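Yellow leads, blue post: a few days with the rack

Jutemeck newsletter, 2020-06-10

Well, I said in the last newsletter that I'd get round to the network rack before the summer, and for once I've done what I said I would! Most of it, anyway. If your desk connection dropped out for a bit and came back again, that was me, and I'm sorry, and thank you to everyone who came and told me very politely instead of ringing Mervin.

For those who've joined since September, the rack is the thing that every wall socket in the building ends up at. You plug in at your desk, the wire goes off through the ceiling, and it comes out at a panel full of little holes. Then a short lead takes it from the panel to the switch. Those short leads are the patch leads, and they're what I've been fiddling with (the wires in the ceiling I wouldn't touch for money).

We'd ended up with every colour going. Grey ones from when we moved in, a couple of very long red ones looped round and round themselves, one in a sort of salmon pink that Solange insists she bought on purpose. It all worked, more or less, but finding out which lead went where meant giving one end a gentle tug and watching to see what wobbled at the other. So I asked for one colour for the desks and we settled on yellow. They come with the plug already on and a moulded boot behind it in a nice warm yellow-orange, with ridges down where it narrows to the cable, and I have grown quite fond of them.
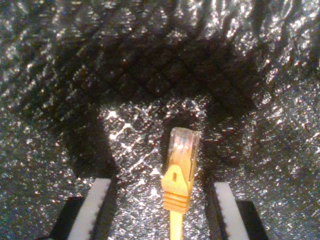 The boot is the bit I'd tell anyone to pay for. The old grey leads mostly had bare plugs, and the little plastic latch on a bare plug is the first thing to go. It catches on its neighbours when you pull it back through a bundle, bends the wrong way, and snaps. After that the plug still goes in and still works, right up until somebody shuts a door a bit hard. I found 9 like that, all in use, including the one for the front desk phone, and I think that clears up a mystery that Laurier and I had both been blaming on the phone.

A boot covers the latch over, so you can drag the lead through all sorts and it comes out in one piece. They're a shade stiffer to press when you want to unplug one, and if you have big thumbs you'll mutter a bit. I use the flat of a pencil.

I got the leads from Gauthier, mostly half-metre ones with a few longer for the awkward corner, and the whole lot came to 244 with the labels. I'd put it off for ages thinking it would be far more than that.

How I went about it, if you've got one at home or at your other place and you're tempted: I did one row at a time and I wrote everything down first. Boring, I know. Dragica held the notebook and read the numbers back to me, and whenever I said "oh, I'll remember that one" she wrote it down anyway. Old lead out, new lead in, wait for the light to come back, next one. We started early before people were in and stopped when the first calls began. I'd planned on one morning and it took 3, mostly down to me stopping to dust things. You wouldn't believe the fluff.

Oh, and the labels. Put the label on before you plug the lead in, a finger's width back from the boot, and put the same number on both ends. I did the first row the other way round, with my arm in up to the elbow and the label stuck to my sleeve, and Dragica laughed so much that she lost the page.

One more thing while I'm on the rack, and I've been asked it twice now: please don't go by the lights. A red light on a bit of kit doesn't have to mean that anything's wrong with it. Some of them are red all day long and perfectly happy, and the person who switched one off and on again "to clear it" took the printer out for an afternoon. (You know who you are, and the biscuits were lovely.) If something isn't working, tell me which socket you're plugged into and leave the buttons alone.

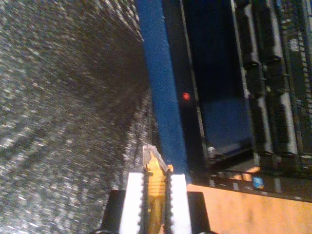 What's left over

There's a boxful of old leads now. I've gone through them with the Lemevlow tester, the small one that lives in the top drawer, and thrown out anything with a broken latch or a kink in it. The rest are good, and you're welcome to take some home. Grey, mostly, and yes, Solange's salmon one is in there, unless she's been in and rescued it. The box is under the coat hooks. Anything that's still there when the next newsletter goes out will go to the repair people at Jilik, who have said they'd be glad of them.

There are spare yellow ones too, but those are not for taking home! They're in the drawer below the tester with a list on top, so if you use one, put your desk number on the list and I'll order another when we get low. Mervin wondered whether we should do blue for the phones as well, to tell them apart from the desks. I'm in two minds. It would look smart, but then I'd have to keep two lots of spares, and I know what would happen - we'd run out of blue, someone would use a yellow "just for now", and there we'd be again. If you've got strong feelings about it, write to me. Leonor already has, at some length.

The new numbers

Your wall socket number hasn't changed, so you don't have to do anything. The only people who'll notice are the two desks by the back window, where the sockets had been numbered the wrong way round since before my time. Those have swapped over. If you sit there and your computer seems to think it's next door's, come and find me and I'll put it right in a minute or two.

I've typed the list up from Dragica's notebook and pinned it inside the cupboard door, with a pencil on a string. Please use the pencil.

And the black stuff

Now for something of no importance whatsoever, but it kept us going through two pots of tea. Is it leather or isn't it? Dragica says it must be, with a grain like that, all pebbles and creases and running off on a slant. I say it's the sort of pretend leather they put on everything, and that a real hide wouldn't be half so sparkly. Laurier was fetched in to settle it, rubbed his chin for a good while, and said it reminded him of his old school satchel, so that was no help to either of us. Answers to me, please, and the loser is making the tea until the next newsletter.

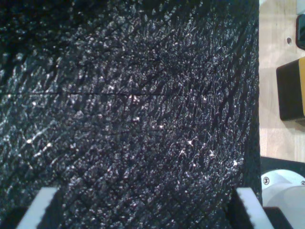

Black, pebbly and very close up. Leather or not?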